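Search reviews... Go
Home Storage Workshop Kitchen Toys Contact

Hepburn metal bin, the big open one: a year of abuse

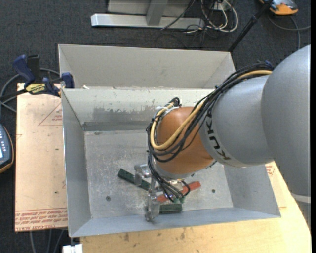 Hanan Twal wrote in the comments on my shelving post that gray metal bins are all the same bin with a different sticker, and that the only thing worth paying for is a floor you can get a scoop across without catching. Fair. I half agree. But I've had two kinds now, the Hepburn and the Dendau, and they don't wear the same.

Quick version if you're in a rush like me. Hepburn good. Dendau fine, cheaper, rings like a bell. Buy the Hepburn if heavy stuff goes in it.

What I use it for: blocks, mostly. Offcuts, toy blocks for the kids' corner at the Tenville hall, odd bits of hardware when I'm too lazy to sort. Open top, no lid, don't want a lid. A lid is one more thing to lean against a wall and trip over.

Sloping walls. Did not think I'd care. Love them. Stuff slides down to the middle and your knuckles have room when you go after the last block. The Dendau has straight sides and a flat block lying against the wall in there is a pain, you have to tip it up with a fingernail. Same thing in my old plastic Plokico tub before it cracked (September, first cold night in the garage, went right down one corner).

Scratches. Yes. Lots. If you want it to look nice, forget it. Mine was scuffed within a week and has been getting uglier ever since, all over the floor, dull blotches where I wiped up oil and didn't rinse. None of it has gone through to anything that matters. No rust so far and the garage is damp. I stopped looking after the first month.

Noise: bad. Any metal bin is. Drop a wood block in from waist height and the dog leaves. I tried a rubber mat on the bottom, cut to fit, lasted 10 days. Sawdust got under it, then the edges curled, then small things went under the edges. Took it out. If you must have a liner get felt and plan on replacing it.

Color is worth a word. Plain gray inside means red and green blocks are easy to spot, even in my lousy light. Steel washers, not so much. They vanish. Kept losing them till I gave them there own jar.

Weight. I put 86 pounds of cut oak in it once, on the bench, and the walls didn't bow. Wouldn't carry it like that. The rim is the one thing I'd change, it's a thin edge and it bites after a few steps. Gloves, or wrap it in tape. I used hockey tape, still on there, filthy.

Cleaning: tip it out, brush, damp rag. The corners hold dust. A paint brush gets it, the vacuum nozzle won't.

Size. Measure your shelf first!! The slope means the top is wider than the bottom and I measured the bottom. Had to move a bracket. Dumb.

Price is the sore spot. Dendau is a lot less and for light things I couldn't tell you it's worse. If it's going to sit on a shelf with yarn in it, save your money. The hall bought Dendau for the kids' corner after I told them to get Hepburn and they're hapy with them, apart from the racket.

Would I buy it again, yes. Already did, second one's under the bench with the pine scraps. Still haven't fixed that bracket.

Search reviews... Go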